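February 27, 2022

Rain again until lunch, then a flat gray light that never turned into anything. I got up at six and fed the starter before I did anything else. It had doubled in the night for the first time since I moved it to the colder shelf, so I think the rye was the right idea. Mogens says I should stop weighing the water and go by feel. He has baked for longer than I have been able to read, so he can go by feel. I will keep weighing.

The loaf I made on the rest of yesterday's dough was too tight. I shaped it twice because the first time it slid off to one side, and the second shaping knocked out most of the air. It tastes fine. We had it with the last of the plum jam and I cut the heel off for the soup.

Spent the middle of the day on my grandmother's recipe book. It starts in 1942, in pencil, and the first 20 pages are mostly bread made with whatever there was. Potato, barley, a little wheat flour if someone had been to town. She gives almost no times. One entry reads "bake until Hanne comes home," and I have no idea when that was. I asked my aunt Ásdís on the phone and she said it would have been after school, so three o'clock, but that doesn't help unless I know when the loaf went in.
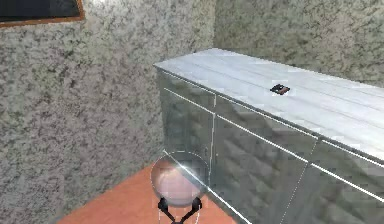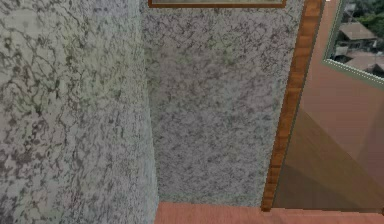

Countertop and cabinet, and the speckled walls.

Þórey Brynjólfsdóttir
Home baker and keeper of the Lostham bread diary

The potato bread is the one I want to get right before March. I have tried it four times now. The book says to boil the potatoes the evening before and leave them in their skins, and I had been skipping that and mashing them warm. Today I used cold ones, pushed through the sieve, and the dough held together much better. It was still sticky. I added 50 grams of flour during the kneading and wrote that down in my own notebook, not in hers.

It went into the small tin at two and came out at ten to three. The crust is darker than I like on the left side, where the oven runs hot. I turned it once and should have turned it earlier. I have not cut it yet — she writes that it has to wait until the next day, underlined, and for once I am going to listen.

Grímur came by at four to return the big bowl and stayed for coffee. His knee is better. He took half of the tight loaf and said it would do for toast. He also thinks the word I have been reading as "syrup" in the barley recipe is "sour," and after looking at it under the lamp I think he may be right. That would explain a lot about the batch I threw out.

To buy: rye flour, coarse salt, yeast for the buns, parchment.

Starter fed again at 9. Potato loaf wrapped in the blue towel. Bed early.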